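Grokine handheld gripper, build gallery

Friday, April 5, 2019

Quick dump before I lose the notes. Grokine is the two-handed gripper set we've been putting together at the Fladileck shared workshop since early March. No motors in it yet. You squeeze, the jaws close, the marker on top lets the software work out where the hand went. Motors come later, if the money does.

Shells are the third version. First ones cracked at the screw bosses, second ones were fine but too fat to hold for more than a few minutes. Roughly 50 hours of printing all told, not counting the ones that came off the bed and turned into spagetti.

Cloth is the hard part so that's what we've been doing all week. Boxes are easy. Boxes hold still. 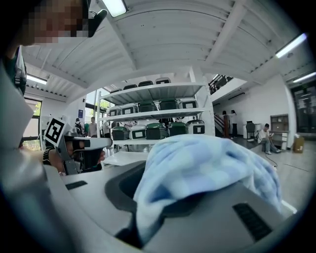

Both grippers out, blue checked cloth in the near one. Marker up top on the other.

Finger pads. Went through a lot of these. Smooth ones slid right off anything thin, so now they're ribbed. Poured in the Prilletti mold, 200 ml of mix makes more than you need, don't do the whole tub like I did. Leave them overnight. If the surface still feels tacky in the morning leave them another night, dont try to peel early.

Markers: print at 100 percent. Not "fit to page". Lost an entire evening to fit to page. Matte paper too, the glossy stuff threw glare off the ceiling lights and tracking dropped out every time somebody turned a wrist.

Thin cloth vs thick stuff is two different problems. Thin, you get one layer or five and can't feel which. Thick and puffy, the jaw has to open nearly all the way and then you're mostly holding air. Moved the stop out a bit for that. Might move it again.

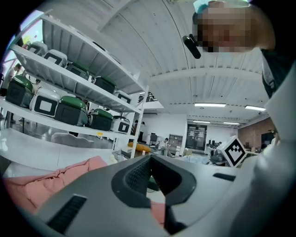

Also the spring. The stiff one gives a nice firm close but your thumb is done after half an hour. Soft one is comfy and doesn't open back up by itself against anything bulky. Currently on the soft one plus a rubber band, looks dumb, works ok. Proper spring is on order from Piątek, part 2212 if you're building along and want the same one.

Still to do:
cable relief on the left unit
round off the edge by the thumb, it digs in
write down the screw lengths somewhere that isn't my arm
new jaw stops, both sides
re-do the calibration after all of the above, ugh

Files go up once the jaw stop is settled, no point in sharing one I'm about to change. If you already printed the version two shell the pads still fit, just sand the slot a little.

More pics when the springs get here.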